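Wuvar 가정용 섬유 관리 용어 자료집 데이터 카드

1. 개요
본 자료집은 가정용 섬유 제품의 세탁, 건조, 보관에 관한 한국어 용어와 그 풀이를 정리한 텍스트 자료이다. 수록 항목은 2,000건이며, 각 항목은 표제어, 풀이, 용례, 분류 부호로 구성된다. 편찬은 Hornlow 생활언어연구실이 담당하고, 배포와 판본 관리는 Celthorpe 자료실이 맡는다.

2. 수록 범위
침구, 커튼, 담요, 수건, 의류의 관리에 쓰이는 일반 어휘를 대상으로 한다. 산업용 세탁 공정의 전문어와 특정 업체의 상품명은 수록하지 않는다. 방언형은 표준어 표제어 아래에 병기하되 별도 항목으로 세우지 않는다.

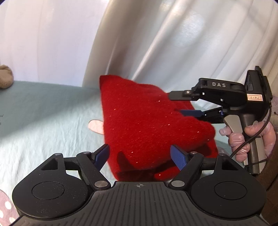 분류 부호는 품목, 표면 상태, 관리 행위의 순서로 부여한다. 품목이 확정되지 않는 용례에는 품목 부호를 비워 두고 표면 상태만 기재한다. 침대 시트 위에 뭉쳐 놓인 보풀 있는 붉은 천과 같이 담요인지 의류인지 단정할 수 없는 경우가 이에 해당하며, 표면 상태는 '기모'로 기재한다. 색상은 부호화 대상이 아니므로 용례 본문에만 남긴다. '기모'와 '보풀'은 혼용되는 사례가 많으나, 전자는 가공으로 일으킨 잔털을, 후자는 사용 중 생긴 섬유 뭉침을 가리키는 말로 구분하였다. 용례에서 두 뜻을 가릴 수 없을 때에는 원문의 표기를 따른다.

3. 작성 절차
용례는 Heitmann 말뭉치의 생활 분야 문서에서 추출하였다. 풀이는 집필자 2인이 각각 작성한 뒤 대조하였고, 의견이 일치하지 않은 항목은 편찬 회의에서 확정하였다. 풀이의 길이는 60자를 넘지 않도록 제한하였으며, 순환 정의가 발견된 40개 항목은 전면 재집필하였다.
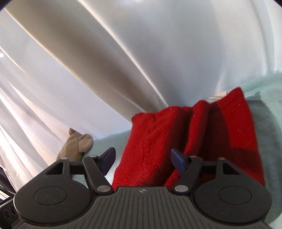

용례 문장은 원문을 그대로 싣는 것을 원칙으로 한다. 다만 개인을 식별할 수 있는 표현은 삭제하고, 명백한 오탈자는 바로잡은 뒤 비고란에 수정 사실을 표시하였다. 동일한 문장이 여러 표제어에 해당하는 경우에는 중복 수록을 허용한다.

4. 파일 구성
표제어와 풀이는 terms.tsv에, 용례는 usage.tsv에 수록되어 있다. 두 파일은 항목 번호로 연결된다. 문자 부호화 방식은 UTF-8이며, 빈 값은 빈 문자열로 처리한다. 분류 부호표는 codes.txt를 참조한다.

5. 이용상의 유의 사항
본 자료의 풀이는 어휘 연구와 교육을 위한 것으로, 개별 제품의 세탁 방법을 안내하지 않는다. 제품을 취급할 때에는 해당 제품의 취급 표시를 우선하여야 한다. '삶다', '푹 삶다' 등 정도 표현이 결합된 항목은 용례 수가 적어 빈도 분석에 적합하지 않다.

6. 이용 조건 및 정정 요청
비영리 연구와 교육 목적의 이용 및 재배포를 허용하며, 이용 시 자료집 명칭과 판본을 표기하여야 한다. 정정 요청은 항목 번호와 근거 자료를 첨부하여 Celthorpe 자료실에 제출한다. 접수된 요청은 매년 4월에 간행하는 정기 개정판에 반영한다.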